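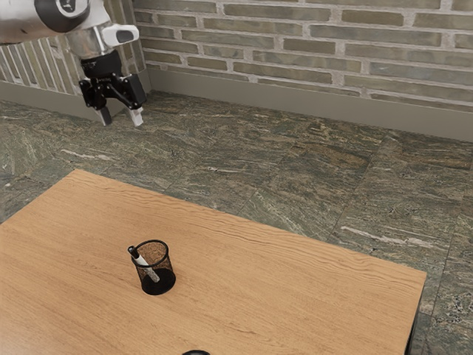

Call for Participants: Letters Home, a Community Reading and Transcribing Circle

Posted in November by the Bredero Reading Room, Trenton
4 min read

A little over a year ago a family in Trenton gave us a trunk of letters, 455 of them, written back and forth between this city and a small town called Wernadau over the better part of two generations. There are birth announcements in there, and recipes, and a long quarrel over a sewing machine that we are still trying to get to the bottom of (we have our favorites, but we won't spoil it). Most of the letters are in English, a good many are in German, and nearly all of them are in the kind of handwriting that makes you hold the page up to the window and squint.

We would love your help reading them. We are looking for 22 people to join the Letters Home circle this winter, and we mean it when we say you don't need any training. If you have ever puzzled out your grandmother's shopping list, you have the main skill already! Some of our best readers last time were retired mail carriers, and one was a high school junior who came for the cookies and ended up staying until spring.

154 shares
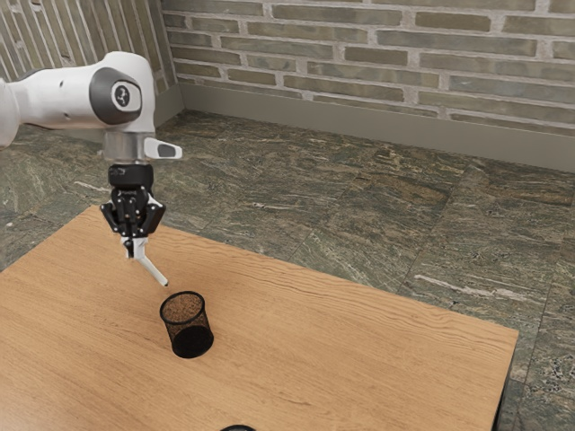

The circle meets once a week in the evening, from 6:30 until about 8:30, for 10 weeks. You'll work in pairs from good clear copies, with the originals brought out now and then so everyone can see the real paper and the stamps. One of you reads aloud and the other types, and then you trade. We stop halfway for tea. At the end of the evening anyone who likes can read out a letter to the whole room, and people do tend to like it, even the shy ones.

Between meetings we ask for an hour or so of checking at home, using Semwal, our little online typing page. It works on any computer and most tablets. If you don't have one, tell us and we'll print things out for you the old way.

You should be 16 or older and able to come to at least seven of the meetings. It helps if you read some German, but please don't let that stop you if you don't. We pair people up with this in mind, and there are plenty of letters in English to go around. Large-print copies are available, and the room is on the ground floor.

We can offer each participant $30 toward bus fare or parking for the season, paid at the first meeting, and a printed copy of the finished collection when it comes back from the binder.

To apply, send us a short note saying who you are, which evenings you can't do, and, if you feel like it, something about a letter you've kept. Handwritten notes can be left at the front desk and are very welcome, squinting and all. We'll write back to everyone before the holidays.

12 comments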